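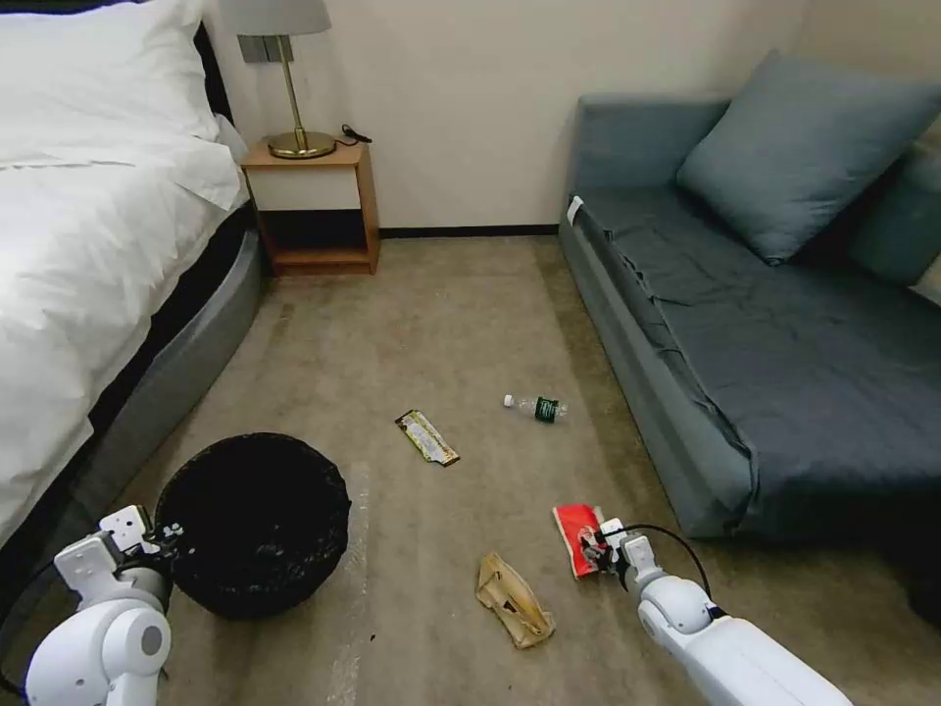
Conserver les croquettes du chien à la maison

Une croquette est un aliment gras et sec. Les deux propriétés posent des problèmes différents : la matière grasse rancit au contact de l'air, la matière sèche reprend l'humidité ambiante. Les consignes ci-dessous concernent l'aliment sec en sac ouvert. Pour les boîtes et les sachets humides, voir la fiche correspondante.

Le sac d'origine

Garder le sac. Le film intérieur fait barrière aux graisses et à l'oxygène, ce que la plupart des bacs en plastique ne font pas. Chasser l'air à la main, rouler le bord supérieur jusqu'au niveau des croquettes, fermer avec une pince large. Le sac ainsi fermé peut être posé tel quel dans un bac à couvercle.

Si l'on verse directement dans un bac, découper et conserver l'étiquette portant le numéro de lot et la date de durabilité. Ces deux mentions sont demandées en cas de rappel.

Lieu de stockage

Placard intérieur, sec, éloigné du four et du lave-vaisselle. Éviter le garage et l'abri de jardin, où la température varie trop entre le jour et la nuit. Surélever le bac sur deux tasseaux si le sol est carrelé et froid, pour limiter la condensation. Le congélateur ne convient pas aux petites quantités prélevées chaque jour : l'eau se dépose sur les croquettes à chaque ouverture.

Calculer la taille du sac

Diviser le poids net par la ration journalière. Un sac de 3000 g, pour un petit chien nourri à 90 g par jour, dure un peu plus d'un mois. Un chien qui reçoit 506 g par jour le termine en moins d'une semaine. Choisir le format qui sera vidé dans le délai indiqué par le fabricant après ouverture ; à défaut d'indication, je retiens un mois et demi, moins en été.

Noter la date d'ouverture au feutre sur le sac. Exemple de mention : ouvert le 2020-03-28. 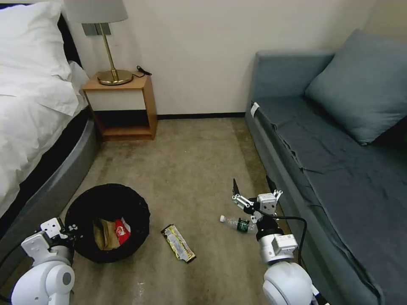 Chambre avec lit et table de chevet.

Nettoyage du bac

À chaque changement de sac, vider entièrement, y compris les miettes. Ne jamais verser un sac neuf sur un reste : le gras oxydé du fond contamine le lot frais. Laver à l'eau chaude avec un peu de liquide vaisselle, rincer deux fois, sécher au torchon puis à l'air libre, couvercle retiré, une nuit. Si une odeur persiste, frotter avec une pâte de bicarbonate et d'eau et rincer de nouveau. Un bac rayé en profondeur retient le gras et se remplace.

Doser

Peser la ration sur une balance de cuisine. Le gobelet gradué donne des écarts sensibles dès que la forme des croquettes change, même au sein d'une marque. Si l'on tient au gobelet, peser une fois son contenu et tracer un trait au niveau voulu, puis refaire la mesure à chaque changement d'aliment.

Signes d'altération

Odeur de peinture ou de vieille huile, croquettes molles, agglomérées ou poudreuses, fils de soie dans les replis du sac (mites alimentaires). Dans tous ces cas, jeter le contenu, sortir le sac de la maison et laver le bac. Passer l'aspirateur dans les angles du placard.

Fiche rédigée par Orsolya Farkas, relue par Zuweira Asamoah.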